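3.2 What counts as "on the plate"

Most disputes over shared meals are disputes about borders. Our diary forms, which we inherited from the Plusach survey and altered as little as pride allowed, asked each household to record what was served, in what, and who finished it. The forms assume that food sits inside a dish. Anyone who has eaten with a family will see the trouble coming. Bread lives on the tablecloth. Pickles commute. A roast potato may belong to three people in as many minutes, and the diary keeper, who wants the potato too, is hardly a neutral party.

We collected 100 diaries in Drunari and Aduvberg during August, from households that had agreed to write down every evening meal and, in most cases, nearly did. Two coders read each diary independently and assigned every item to a vessel, a person, or the category we called "at large." The last was meant as a courtesy for stray olives. It grew into the busiest line in the codebook, and we came to dread it.

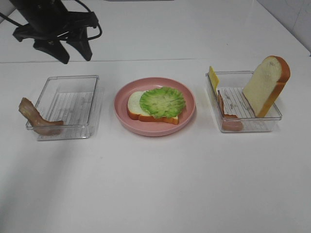 Figure 2. Containers and a food item lying over a rim.

The coders agreed readily on soup. Soup has the decency to stay where it is put, and the same goes for rice and most puddings. Long foods were another matter: beans, noodles, strips of meat, the green ends of onions. The Tshabalala coding rules, on which ours are loosely based, give an item to whichever vessel holds its larger part, and by that standard the fake bacon in Figure 2 belongs to the left tray, even with one end sticking out over the rim. The pink plate in the middle has no claim on it at all. Our diary keepers did not write with such care. "Some hanging off" was a typical entry, and one household in Aduvberg simply wrote "everywhere" for the whole of a spaghetti dinner – an answer we found hard to code and harder to fault.

We therefore settled on 2 rules. An item resting partly in a vessel is assigned to that vessel, however untidy the overhang. An item touching two vessels is assigned to the one named first in the diary, which favors the cook, who generally held the pencil. We tried a version based on who ate the item in the end, but the diaries are silent on this point whenever the item was any good. Entries that satisfied neither rule stayed at large and are reported separately in Section 4, along with the gravy.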